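Robot Cells: Setup, Care and Repair

Contents / Part Two: The Working Cell / Chapter 9

Chapter 9
Cables and Hoses on the Arm

Aldana Rivadeneira and Bram Verbruggen

After studying this chapter, the student should be able to:
Name the parts of a dress pack and state the purpose of each.
Set the length of a service loop at the wrist.
Carry out the slow-speed cable check and record the result.
Decide whether a damaged cable may stay in use until the next planned stop.

Key terms: dress pack, service loop, strain relief, anchor point, bend radius, wrist flange

9.1 Introduction

The cables that run along the outside of a robot arm are known together as the dress pack. They carry power and signals to the tool, and in many cells an air hose runs with them. The arm itself is built to move for years with little attention. The dress pack bends every time the arm moves, and in most cells it will be replaced several times before any joint is opened.

Chapter 8 dealt with the mounting of the arm and the setting of its base frame. The present chapter takes up the work that follows once a tool has been bolted to the wrist flange. It uses one cell throughout, the bin-picking cell in the training hall at Ralby, where students of the second-year course carry out the exercises. The arm in this cell picks mixed household goods from a gray bin and has its cables strapped along the outside. Cells of this type place a heavy demand on the dress pack, as the wrist must turn to a different angle for nearly every object and must often reach down close to a wall.

9.2 The Service Loop

A cable that crosses a moving joint needs spare length. This spare length is called the service loop. At the wrist, the loop must be long enough for the last joint to turn through its full working range in both directions without pulling on the connector. It must also be short enough to stay clear of the bin walls and of the goods being picked.

These two needs work against each other, and the student should expect to set the loop more than once. The usual order of work is as follows. The tool is first brought by hand control to the middle of its range. The cables are laid along the arm and fastened loosely at the anchor points. The wrist is then turned to each end of its range, and slack is fed forward until no cable is tight at either end. Only then are the straps closed.
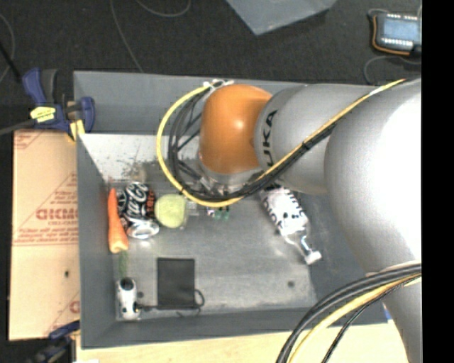

A strap should hold the bundle firmly without pressing into the jacket of any cable. If a strap leaves a visible groove when it is removed, it was too tight. Straps are never placed on the part of the cable that bends. Where a thick cable and several thin ones share a path, the thick cable sets the bend radius for the group, and the thin ones are given enough length to follow it freely.

9.3 The Slow-Speed Check

After any change to the dress pack, the cell is run at reduced speed before it is returned to normal work. At Ralby, the check consists of 200 picks. One person holds the hand controller, and a second person watches the loop from outside the fence. The watcher looks for three faults: a cable that catches on the rim of the bin, a cable that rubs against the arm, and a loop that drops below the fingers of the gripper.

The third fault is easily missed. A low loop may sweep across the goods without stopping the arm, and the only sign may be a run of failed picks in one corner of the bin. Hanneke Wuyts, who maintained the cell for its first two years, asked that failed picks be marked on a plan of the bin floor for this reason. The practice has been kept.

The result is entered on Form 339, together with the name of the watcher and the position of each anchor point.

9.4 Wear and Replacement

Dirt on a cable jacket is wiped off with a dry cloth before inspection. A jacket that is scuffed but whole may remain in service until the next planned stop. A jacket that is cut, or through which an inner wire can be seen, requires the cell to be stopped and locked out at once. Tape is not an accepted repair on any part of the cable that moves.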